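July, 2:45 pm – gripper 2, jaw service

Left jaw closing late again. Same as what Ilona saw before the Sukum runs. Pulled both fingers, wiped the joints, old grease had gone gummy in the left one. Right was fine. New grease from the Fodor tube, thin coat only.

Pivot screws back in, checked by hand, no play now. Jaw tips: left as they are, rubber still grips. Reset the zero with jaws fully open, then closed, then open agian. Offset reads 222 on the bench display, was all over the place this morning. Wrote it on the tape inside the case lid.

Took it to the kitchen for a check, corner of the counter, jaws open.

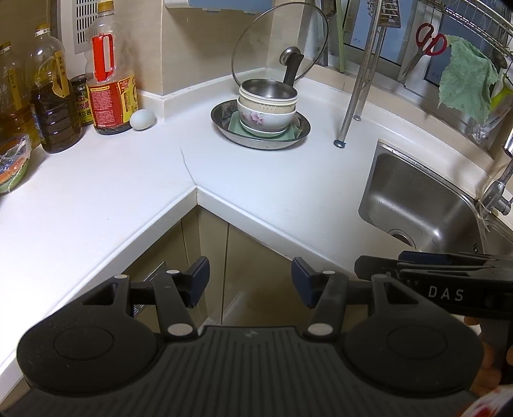
Gripper 2 after regrease, jaws open, kitchen corner.

To look at next:
– handle screw, feels a bit soft when I twist. Maybe threadlock. Ask Linnea Grønli which one she used on the Prudus unit
– cable strain relief, not touched today
– 45 open/close cycles on the bench before it goes back on the shelf, log the offset at start and end

If offset drifts more than 2 counts, dont re-zero over it. Stop and tell me or Ilona, the encoder may need to come out. Spare is in the Ekent box, bottom drawer, still sealed.

Grease tube nearly empty, on the order list.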